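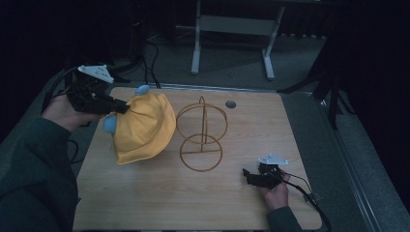 How to move packing staff onto demonstration work

When Pristamach decided to automate part of the packing line at Purkdale, the first job was to record people doing the tasks by hand, using hand-held grippers in place of fingers. The recordings are what the robot cell learns from. We asked packers to do it, because they know how the goods behave. This page covers how we set up the work and what we would tell another site starting out.

Before you start

Talk to the team before any equipment arrives. Ours wanted to know three things: whether the work was paid at the same rate, whether they could go back to the line, and what would happen to the line when the cell was running. Have written answers. At Purkdale the rate stayed the same, anyone could return at the end of a week, and no packing posts were to go before the following October. We could not promise anything after that, and we said so.

Put one person in charge of the rota. Sunita Blackwood did ours, and she was also the one who could stop a session.

Setting up the table

1. Use a plain table with space to stand in front of it. Clear off anything that isn't part of the task.
2. Run the gripper cables down the sides of the table so they don't drag across the work.
3. Set the table height for the person using it. Holding two grippers low over a surface is hard on the wrists if the table is wrong.
4. Put out only the items for that task. Ours were mostly soft covers and light wire pieces, which the old machines never handled well.

Running a session

Keep sessions to 25 minutes and change over. People will say they can go on longer, and the later recordings are slower and clumsier.

Let new people spend their first session without recording. Picking up cloth with a gripper feels wrong at first. You pinch too much of it, or the item underneath moves with it. Most of our packers were comfortable by the second day.

Don't correct how someone does a task unless it breaks the item. Gertraud Fuchs always lifts a cover from the top and Arnar Vídalín starts at the hem. Both were kept.

If a go fails, mark it as failed and carry on. We kept 4000 recordings and threw out 400, mostly early ones. Make it clear that the failed count is not used in anyone's review, then stick to that.
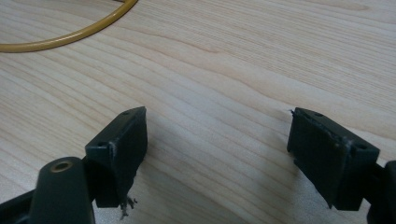 LOOKING AFTER THE GRIPPERS

Check the finger pads at the start of each shift. Look along the edges for scuffs and burrs, and under the pads for frayed or loose material. A rough edge catches on fabric and spoils the recording. Write the pad change in the log, with the time, so the people handling the data can see it.

Open and close each gripper fully before you begin. Both sides should move the same distance. If one sticks, take the pair out of use and tell the shift lead.

What changes for people

The work is quieter and you sit out more often, which some like. Others miss the company of the line. It also takes concentration, and several people went home more tired than they expected.

Change the job title if the job has changed. We left everyone down as packers for months, and it caused trouble when they applied for technician training at the Brallham site.

Last updated: October

39 shares | 3 comments

Mereana Treloar
We do 20 minutes on and it suits us better, but our tables are fixed height. Agree about the first session with no recording.

Þórey Østergaard
Did the ones who went back to the line keep any extra pay? That is the question I get asked at Snorradóttir.

Sunita Blackwood
Þórey, there wasn't any extra to keep, the rate was the same on both. We are asking for a skills payment now.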